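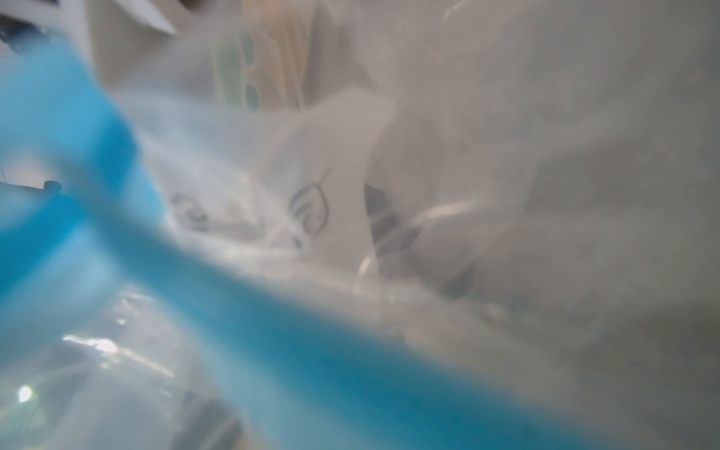 # Skaver wrist camera trials, bagging set

4 min read

Hello! These are my notes on the bagging clips, 200 of them, shot in May while I was choosing between two wrist cameras for the Skaver arm. I kept the Favow in the end, though it was close.

## What's in it

Every clip has the camera right up against crumpled, see-through white plastic with a curly leaf logo on it. Glare is the big problem – one logo can be nice and crisp while its twin a bit further left is half washed out. Anything behind the film goes milky.

## How I ran it

- Resolution stayed the same for both cameras
- Exposure locked, 60 frames a second
- Controller: Flirnine, stock settings
- Random seed 1212, if you want my split

The other camera focused closer but hunted like mad on shiny folds, and I lost 5 clips to it (they're in `rejects`, have a look!).

## Known bugs

Timestamps drift in the Friday clips. Yaroslav Hrynyshyn has a fix half written, so ask him before you start your own.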